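Open day at Sorari: is the hand-held gripper demo worth seeing if you already run a cell?
Posted in Automation > Shows, visits and demos

Stultach

I run 4 palletizing cells at a beverage plant and have been offered a place at the Sorari open day in August. The invitation says that visitors can try a hand-held two-finger gripper with a camera on it, in a furnished room and not on a test bench. I have no background in learned manipulation. Everything I maintain is taught point by point with a pendant.

Two things I would like to know before I book the travel. First, do you get enough time with the tool to learn anything about grip quality on thin-walled bottles? Second, is the soft finger pad design something that could be copied for a fixed jaw? Our present pads are flat rubber and they mark the labels.

The drive is 300 miles each way, so I would prefer answers from people who have been.

Edik

I went last year. The session was 70 minutes and the groups were small. You get the tool in your hand for a fair part of that, more if the others in your group are shy.

The procedure is simple. You approach the object from your own side of the table, close the fingers, lift, set down, open, back off. The staff ask you to keep the speed even and not to jerk the wrist at the moment of closing. Most visitors close too early, with the fingertips ahead of the object, and push it over.

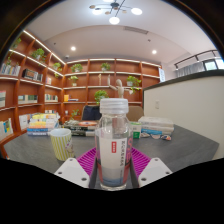 On your first point, a full bottle tells you very little. Ask for a half-empty one with the cap off, if they will let you. Wall stiffness drops a great deal once the cap is loose, and that is when pad shape starts to matter. With a sealed bottle nearly any pad will hold.

On the second point, yes, but look at the angle. The ribs are set at a slant to the jaw and lean in toward the work. They fold a little under load and give you a wider contact patch at the same closing force. If you copy the ribs and mount them square, you will get line contact and probably the same marks you have now. I tried it with a printed set - flexible filament, 9 ribs per pad - and had to redo the mounting plate.

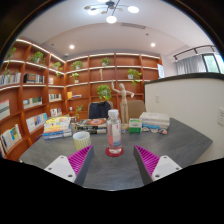
Gripper open, bottle on its coaster between the fingers.

Take notes on how the pads are fastened too. For a fixed cell I would want to change a pad without taking the jaw off, and I did not get a clear answer on that.

Chege

Waste of a day IMO. Nice room, good coffee, no data sheets. I asked for closing force in newtons and was told to email. Never heard back. If you just want soft pads, buy soft pads.

Salim Mussa

I agree with Chege about the paperwork and disagree about the rest. I went for the afternoon session, which starts at 2 p.m. and is less crowded than the morning one.

To add to what Edik wrote, check what the camera can see while you are holding something. The lens is very wide and sits close to the fingers, so the grasp itself stays in view, but the picture of the room changes completely with a small turn of the wrist.
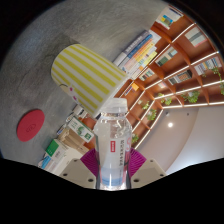
Label damage depends on where you grip as much as on the pad. For your plant I would measure the panel height first and see if there is room to hold above it or below it. On the demo bottles the printing runs down the front, with a small red logo and a pale blue area near the bottom, so it is worth checking exactly where the pads land before you blame the rubber. Bring one of your own bottles, empty and capped. They let me use mine without any fuss, and it was the most useful part of the visit.

One caution. Closing force on a hand-held tool is whatever the person applies, so do not carry a number home from it. Use the visit to look at pad geometry and contact position, then test force on your own cell with a gauge.

As for the 300 miles, I would do it if you can combine it with another supplier call in the area. For the demo alone, ask them first whether they will send a sample pad.

Stultach

Thanks, all. I have written to them about a sample pad and will bring two of our bottles if I go. Edik, what wall thickness did you print the ribs at?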